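Prikimstead Cleaning Line
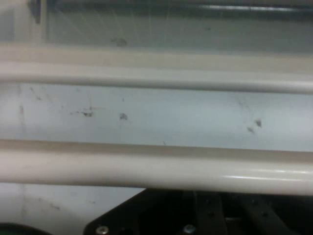 The Prikimstead cleaning line is a partly automated section of the Nekero refurbishment centre, where returned display cabinets are inspected and wiped before resale. It entered service in December with 6 robot arms. Work is concentrated on flat panels between rails, where dark smudges and fine hairline scratches can occur close together. Smudges are assigned to the arms – scratches are referred to staff for grading.

Before automation, the section's 12 employees cleaned every cabinet by hand. Most now work as graders or cell attendants, following a training program of 43 hours developed with the equipment supplier, Parri. Under the workplace agreement, no position was removed, although rotating shifts were introduced. Employees have reported less shoulder strain and more time spent at screens. A second line is planned for the Prustitz site.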